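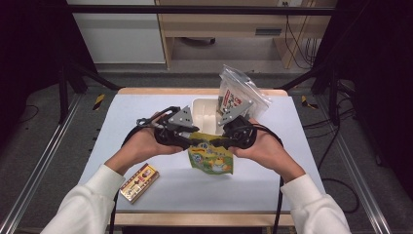 Una bolsa de snacks entre las pinzas: así es el trabajo, pieza a pieza.

Buscamos gente con buenas manos y algo de paciencia (turnos de julio)

¡Hola! Soy Nuala Ó Riain y llevo la parte de sesiones en Itine, un equipo pequeño que intenta responder a una pregunta que me hacen en todas las comidas familiares: ¿pueden ya las máquinas recoger la mesa, ordenar la despensa o reponer una estantería? Mi respuesta corta es que a ratos. La larga ocupa el resto de esta página, y al final os cuento cómo apuntaros, así que si tenéis prisa bajad directamente.

Llevo tiempo en esto y todavía me sorprende lo que se les atraganta. Una caja rígida, con sus esquinas y sus lados planos, se agarra bastante bien. Pero dadle a un robot una bolsa de patatas, que se arruga, cambia de forma según por dónde la cojas y encima pesa poquísimo... y ahí empiezan los disgustos. O aprieta de más, o la suelta a medio camino, o la engancha por una esquina y la deja boca abajo. Vosotros lo hacéis sin mirar, hablando por teléfono y con el niño colgado de la pierna. Pues eso que hacéis sin pensar es lo que queremos registrar.

El proyecto se llama Fimgate y consiste en que personas normales y corrientes hagan tareas normales y corrientes con unas pinzas de mano. Coger una bolsa, pasarla a una bandeja, volver a sacarla, meter un paquetito en una bolsa con cierre, colocar cajas pequeñas. Cada vez que alguien lo hace, guardamos el movimiento, y con muchos movimientos de mucha gente distinta los modelos van aprendiendo. El objetivo de esta ronda son 2.000 repeticiones buenas, y no, no las va a hacer una sola persona (aunque el año pasado tuve una candidata que se ofreció).

Qué harías exactamente

Los turnos son de mañana o de tarde y duran cuatro horas con un descanso largo en medio. Llegas, te explico la tarea del día, practicas un rato sin grabar y luego vas repitiendo a tu ritmo. Algunas tareas son de casa y otras de tienda: preparar un pedido pequeño, colocar producto, ordenar un mostrador. Cambiamos los objetos a menudo, así que no te vas a pasar el mes entero con la misma bolsa, palabra.

Al principio las pinzas se hacen raras, os lo digo ya. La primera hora uno se siente torpísimo, como comiendo con palillos por primera vez. A la segunda hora casi todo el mundo le coge el truco y a partir de ahí hasta tiene su gracia. También pedimos que, si algo se cae, sigas como seguirías en tu cocina: lo recoges y continúas. Los fallos también nos sirven, y mucho.

A quién buscamos

A 16 personas, mayores de edad, y cuanto más distintas entre sí, mejor. Zurdos, por favor, ¡apuntaos! Siempre andamos cortos de zurdos. Nos interesa especialmente gente que haya trabajado de reponedora, de camarera, en almacén, en cocina o cuidando una casa, que tiene unas mañas que a mí no se me habrían ocurrido en la vida. No hace falta saber nada de informática ni de robots, y tampoco pedimos currículum. Sí necesitamos que puedas estar de pie un buen rato (si te viene mejor sentarte, escríbeme y vemos cómo ajustar la mesa) y que entiendas indicaciones en español.

Si tienes una lesión reciente de muñeca o de hombro, espera a la siguiente ronda. Sujetar las pinzas en el aire cansa más de lo que parece.

Lo que ofrecemos

Contrato temporal por seis turnos como mínimo, alta desde el primer día y 16 euros brutos la hora, descanso incluido. El desplazamiento te lo pagamos si vienes de fuera de la ciudad, guardando el billete. Hay café decente y una nevera para el táper.

Las grabaciones recogen manos, mesa y objetos. No usamos tu cara ni tu voz, y antes de empezar firmas un consentimiento que te mandaré con tiempo para que lo leas en casa con calma. Si cambias de opinión más adelante, pides que borremos lo tuyo y lo borramos.

La pregunta incómoda

Me la hacéis siempre: ¿estoy enseñando a una máquina a quitarme el trabajo? Prefiero hablarlo aquí que en el pasillo. Mi compañero Ewan Rakena, que entrena los modelos, cree que dentro de unos años habrá brazos reponiendo estantes por la noche sin ayuda. Yo soy bastante más escéptica, sobre todo con las casas, donde no hay dos cajones iguales. Lo discutimos casi a diario. Si tú lo ves con recelo, ven igualmente a la charla y pregunta lo que quieras, que no hay que apuntarse a nada.

Cómo apuntarse

La charla informativa es el miércoles a las 18:00, en nuestro local del edificio Chevalier, segunda planta. Dura 25 minutos y luego quien quiera se queda a probar las pinzas. Si no puedes venir, manda un correo por el formulario de la web de Itine con el asunto «Fimgate julio» y dime tu nombre, qué mano usas, si prefieres mañanas o tardes y en qué has trabajado. Contesto yo a todos, aunque a veces tardo un par de días.

¡Nos vemos por allí!

Nuala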